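Kasun Bandara moved to Tralau 14 years ago and started teaching evening English two months later. His first class had no textbook. "I wrote everything on the board and they copied it," he says. "Slow, but they remembered it."

He still asks for handwriting. Students keep a notebook and bring it every week until the course ends in August.
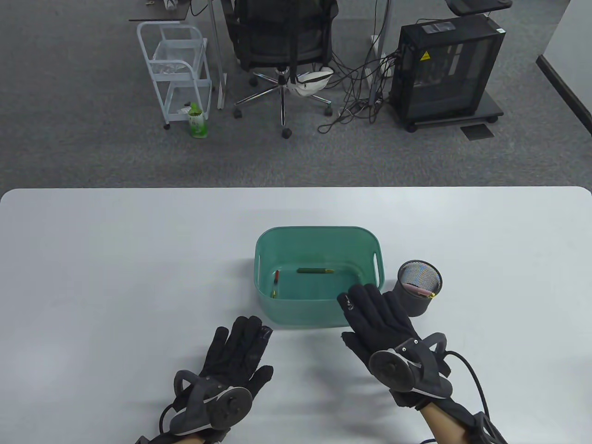 The hardest part, he says, is the phone call. "People can read a letter from the landlord. Then the landlord calls and they freeze." He now spends half of each lesson on calls, with students sitting back to back.

Nearly 80 people signed up this year. Bandara would like a second teacher but hasn't found one who can work until 9 p.m.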